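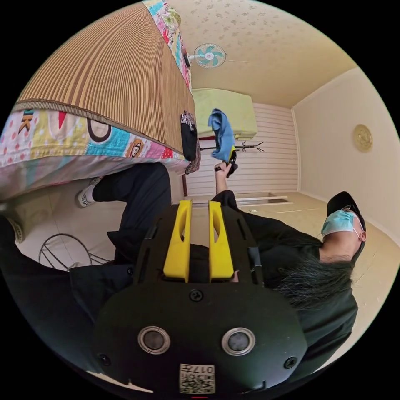 Laundry & Bedrooms

Notes from the Hirkitz open day: hanging, folding, making the bed

17th January
By the Tips Desk

Quick one, typed up on the train. Went to the Hirkitz open day to see the gripper work, came home with a page of bedroom tips. They have people do ordinary chores with a two-finger gripper in hand, and the recordings go to teach a robot arm. Two flat yellow fingers. That's all you get. Makes you think about how you pick up a cloth.

So, what I scribbled down.

Small cloths first. Pinch at the corner, never the middle. Middle gives you a lump and you end up shaking it out anyway. Corner, lift, let it hang, then find the second corner underneath.

Coat rack for cloths. Was doubtful. Works fine if the hooks are smooth. Curly metal ones, check for a rough end first, run an old sock over it. If the sock snags so will your good towel.

Bamboo mats. Roll with the strips, not across. Wipe with a wrung-out cloth, 5 minutes by the fan, flip, another 5. Never fold one to save space. Ours spent August folded behind a wardrobe and the crease is still there. Cloth edging wears out first, so sew it up as soon as a thread shows.

Kids quilts. Put the loudest bit of the print at the foot end, same corner every time. Then you know which way round it goes without turning it over twice. The Hirkitz people like a busy print for teh same reason, easier to tell one end from the other. Plain white sheet is the hard one, they said. Same at my house.

Bags off the bed corner before you strip it. I always forget. Strap catches, whole lot goes on the floor.

Floor clear before you start. Anything with wire or thin rods goes against the wall. You walk backwards more than you think when making a bed.

Tried the gripper myself. Took me 12 goes to hang a washcloth. Wrist gets tired quick, keep your elbow in. They stop after 90 minutes and swap over, wich I'd say goes for ironing too.

Ceiling fan: off before you shake anything out. Wipe the blades with an old pillowcase, slide it over, pull back, dust stays inside. Do the fan before the bed.

Next open day is at the Cosgrove building, kitchen jobs this time. Will take better notes. Wear flat shoes, it's 2 hours standing.

Recent in Tips
Sorkance drying rack, one winter on
Getting a crease out of a bamboo mat
Kelar steam iron: cleaning the plate
Where to keep spare quilts in a small room
Old pillowcases, more uses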